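# Sorting and Traying of Small Bottles: Gallery

The Grultport site of Kaewkla prepares small bottles for the sample rooms at Grorarcombe and Grivport. This page brings together notes on the bench stage of that work, which was moved to its present position in March. The page is maintained by Panya Kaewsai, to whom corrections should be addressed. It was last revised on 14/10/2019.

**Receipt.** Bottles are delivered in cartons of 120. Each carton is checked against the delivery note before it is opened, and any breakages are entered in the day book.

**Batches.** A standard order consists of 5 cartons, giving 600 bottles. Part cartons are held over to the next order and are kept on the lower shelf of the store.

**Labels.** Labels are printed in the office and applied after traying. Order 803 was the first to be handled in this way, and the former practice of labelling in the store has been withdrawn.

**The bench.** Bottles are brought to the white tabletop a few at a time and placed in the black tray.

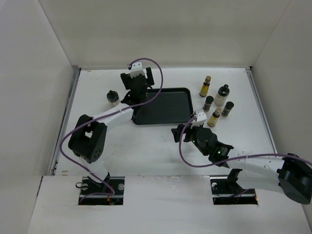
Trays awaiting collection should be covered and left at the Grivport end of the corridor. The collection sheet is signed by the person handing over the trays and again by the driver.

**Cleaning.** The tabletop is wiped down at the close of each order. Scuffs which do not lift with a damp cloth may be left until the annual refit.

Requests for larger copies may be made in writing to the Grultport office.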